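# Rotator cuff repair

**Rotator cuff repair** is an operation that reattaches one or more torn tendons of the shoulder to the upper arm bone, or humerus. It is among the most common procedures in sports medicine and is done on both athletes and older adults whose tendons have worn thin over time.
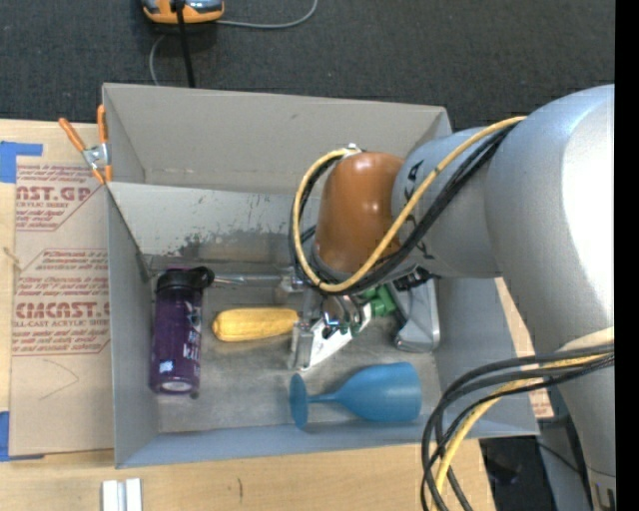 The rotator cuff is made up of four muscles and their tendons: the supraspinatus, infraspinatus, teres minor and subscapularis. Together they hold the ball of the humerus in its shallow socket and help lift and turn the arm. The supraspinatus is the tendon most often torn.

## Causes and symptoms

Tears fall into two broad groups. Acute tears follow a single event, such as a fall on an outstretched arm or a heavy lift. Degenerative tears develop slowly and become more common after the age of 50. Many people with degenerative tears have no pain and never learn of the tear.

When symptoms are present, they usually include pain on the outer side of the shoulder, pain at night when lying on the affected side, and weakness when raising the arm. A surgeon will normally examine the shoulder and order an ultrasound or magnetic resonance imaging (MRI) scan before discussing surgery.

## When surgery is considered

Most partial tears are first treated without an operation. Physical therapy, anti-inflammatory medicine and changes in activity are tried for several months. Steroid injections may be given, though repeated injections are generally avoided in patients who may later need a repair.

Surgery is offered earlier for acute full-thickness tears in active patients. A tendon that stays detached tends to pull back from the bone, and its muscle can shrink and fill with fat. Once these changes are advanced, a repair is less likely to heal.

## Technique

### Open and mini-open repair

In open repair, the surgeon reaches the tendon through a cut over the shoulder and may detach part of the deltoid muscle. Mini-open repair uses a smaller cut and splits the deltoid along its fibers, leaving it attached to the bone.

### Arthroscopic repair

Arthroscopic repair is done through several small openings, or portals. A camera is placed in one and instruments in the others. The surgeon clears away inflamed tissue, prepares the bone surface and sets small anchors into it. Sutures running from the anchors are passed through the tendon and secured.

Anchors may be placed in a single row or in two. Double-row repair covers more of the tendon's original attachment — the footprint — but takes longer and uses more implants. Anchors are made of metal, plastic or materials that the body absorbs.

## Recovery

The arm is kept in a sling for the first weeks, often four to six. Passive motion, in which a therapist moves the arm, comes first. Active motion follows, and strengthening usually begins at the third month. Return to throwing or overhead sports can take 9 months or longer after a large repair.

Stiffness is common early on and usually improves. Other risks include infection, nerve injury and retear. Retear rates rise with the patient's age and the size of the tear, although some patients whose repair does not heal still report less pain than before.

## Alternatives

Tears that cannot be repaired may be treated with a partial repair, a tendon transfer or a graft. Reverse shoulder replacement, which switches the positions of the ball and socket, is used mainly in older patients who have both a large tear and arthritis.

## See also

- Shoulder impingement
- Biceps tenodesis
- Frozen shoulder
- Reverse shoulder replacement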